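Citatetti Failure Subset: Data Card

Maintained by the Akpalu simulation group
Revision date: 25 March 2020

Summary

This subset holds 601 simulated episodes in which a single arm handles food bowls in a rendered kitchen. All of them were flagged by the Rarnora safety checker. It is meant for work on fault detection and recovery. Do not mix it with the main training set without reading the known problems below.

Fault under study

In the affected build, the grasp monitor reported a stable hold as soon as the fingers met resistance. It did not check the angle of the bowl. A bowl held by the rim could tip well past the 60 degree limit while the status flag stayed at HOLD_OK. The planner reads only the flag, so it went on to the next waypoint at full speed.

A second fault shows up near shelves. The clearance margin was set to 5 mm in the Fonda config file, and the value was applied to the wrist but never to the fingers. Contact between fingers and bowl rim was then logged as free motion.

Sample frames 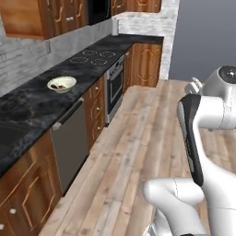
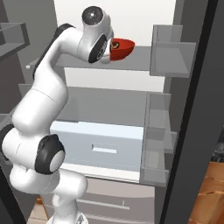
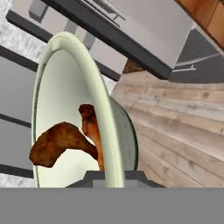

Rendered frames: kitchen counter with arm (first), gripper beside red bowl at refrigerator shelf (second), green bowl held by the rim (third).

Episode contents

Each episode folder contains rendered frames, joint positions, gripper state, the contact log and the checker output. Joint positions are in radians. Contact forces are in newtons and are clipped at 200. Object poses are stored in world coordinates.

Labels

TILT: bowl angle over the limit while the flag reads HOLD_OK
CONTACT: finger contact missing from the log
STOP_LATE: stop command issued, arm still moving at the next check
OTHER: flagged by the checker, cause not assigned

An episode may carry more than one label.

Known problems

Food items are rigid bodies with low friction. Spills in this data should not be used to estimate spills on hardware.
Bowl mass is the same for every bowl model.
STOP_LATE depends on the checker interval. Episodes recorded before the September build used a longer one.

Status

The tilt check is fixed in the current build. The finger margin is still open.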